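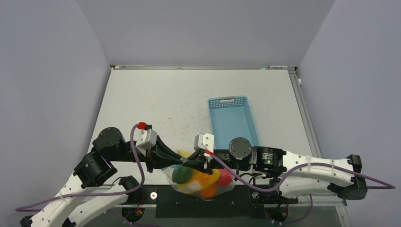 *A clear bag of fruit, pinched at the neck.*

I buy too much fruit. I've always bought too much fruit, and since the farm stand out at Dalloston started doing their end-of-day bargains (fill whatever you can carry!) it's gotten a bit silly. So most of what follows is what I've worked out about getting fruit home, bagging it up, and having it last long enough to get eaten. Some of it came from my grandmother and some came from a very sad bag of peaches in the bottom of my car.

## Bagging it up

I like clear bags for fruit. You can see what's in there, so the soft one gets spotted before it takes its neighbors down with it, and people in my house are far more likely to eat a thing they can see. I gave up on the brown paper kind for everything except ripening.

Fill the bag two-thirds and stop. I know, there's room for one more! But you need a decent length of empty bag at the top or you've got no neck to gather, and then you end up with one of those stubby knots that has to be cut off with scissors.

Heavy and hard goes in first, so apples and oranges on the bottom, then pears, then plums or anything else that bruises if you look at it funny. Grapes ride on top or in their own bag. Bananas never go in with the others at my house, they speed everything up and then you're making jam at ten at night.

## Closing the neck

Set the bag down flat on the table before you close it. I used to do this in midair, holding the bag up with one hand and fumbling with the other, and I've chased a lot of oranges across the kitchen floor that way. With the weight sitting on the table both hands are free for the top.

Gather the neck with your fingertips, a little above the fruit, and squeeze out some of the air as you go (not all of it, you aren't shrink-wrapping a ham). Give it one full twist and then pick your closure:

- **A clothespin** if you'll be in and out of the bag all day. I keep a handful in the drawer.
- **A strip of soft cloth or ribbon** if it's going to a neighbor. Looks nice, unties easily.
- **A twist tie** for the fridge. Twist it to the right, always, so you know which way undoes it in the dark.
- **A loose overhand knot** if it's only going from the car to the counter.

Skip rubber bands if you can. They grab the plastic and tear it, and I like to get several trips out of a bag.

## Once it's home

Don't leave fruit sealed up on the counter! It sweats. I open the bag as soon as I'm in the door and let it sit with the top folded down until I've put the other groceries away. Then I sort: eat now, eat later, cook.

The "eat now" pile goes in a bowl where everyone trips over it. Apples and grapes go in the fridge, still in a bag but with the neck left open a bit. I don't wash anything until we're going to eat it. Berries especially, they go fuzzy so fast if they're put away damp.

Peaches, pears and avocados stay out until they give a little near the stem, and then into the fridge they go. Check them after 48 hours, even if they felt like baseballs when you bought them. The Riviere pears we get here in September can go from rock to mush while you're at work.

The "cook" pile I cut up that same evening, bad bits out, and stew with a splash of water and a bit of sugar. My big batch is 1000 grams of cut fruit, and it freezes flat in bags very nicely. Lay them on a cookie sheet first or they'll freeze around the bars of the shelf (ask me how I know).

## Reusing the bags

Turn them inside out, wash in warm soapy water, and stand them over a wooden spoon in a jar to dry. If one smells of old banana, a spoonful of baking soda in the wash water helps. Anything with a split seam gets demoted to lining the little trash can in the bathroom.

Next month I want to try the dried apple rings a lady at the Stallow market told me about, if there are any apples left by then.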